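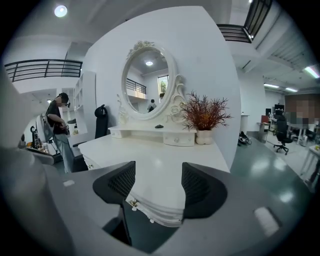

Small Bedroom, Big Mirror: A Tlapale Furniture Painter on Vanity Tables

November 14, 2020

I have wanted a vanity table since I was a kid, and I have never owned one, so I was a little jealous before we even said hello. The woman I called this week paints and repairs old bedroom furniture from a garage shop in Tlapale, under the name Ultmont, and vanities are most of what she does now. She asked me to leave her own name out of it ("put the shop, the shop needs the work") and then talked for an hour straight.

She started in June of last year with a dresser her sister was throwing out. Since then she has finished 132 pieces, and yes, she keeps a notebook.

"People come in wanting white," she told me. "White, white, white. I used to try and talk them into green. I gave up!"

I asked what makes a good one, and she went right to the mirror. She loves an oval, the fancier the frame the better, with scrolls and flowers and all of it. Carving is murder to paint, though. "You get a drip in one of those little curls and you don't see it till the next morning. I go in with a kid's watercolor brush. Three thin coats, and I walk away in between, or I'll keep poking at it."

She's picky about where the table goes, too. She wants a window across from it so daylight lands on your face, and she'll ask customers to text her a sketch of the room before she lets them pay. One couple in Skerketley moved theirs five times and ended up back at the first wall.

Then we got onto drawers, and I confessed that mine (in a regular dresser) are a disaster. She laughed at me for a while. Her rule is that small drawers should stay small – hair ties, a comb, the earrings you really wear – and the top should have hardly anything on it. "One plant. I like something with some red or orange in it against all that white. After that, stop."

For cleaning a glossy top she uses a damp cotton cloth and a dry one right behind it. No spray. She swears by a paste wax called Tritus for the drawer runners, rubbed on with an old sock, and says it lasts her a good long while.

Does she have a vanity at home? She does, and she sits at it every morning, "365 days a year, even if I'm only going out to the garage." It was the fourth one she painted, and there's a drip on the left side of the frame that she never fixed.

Ultmont is taking orders again after the holidays. I've already measured my wall.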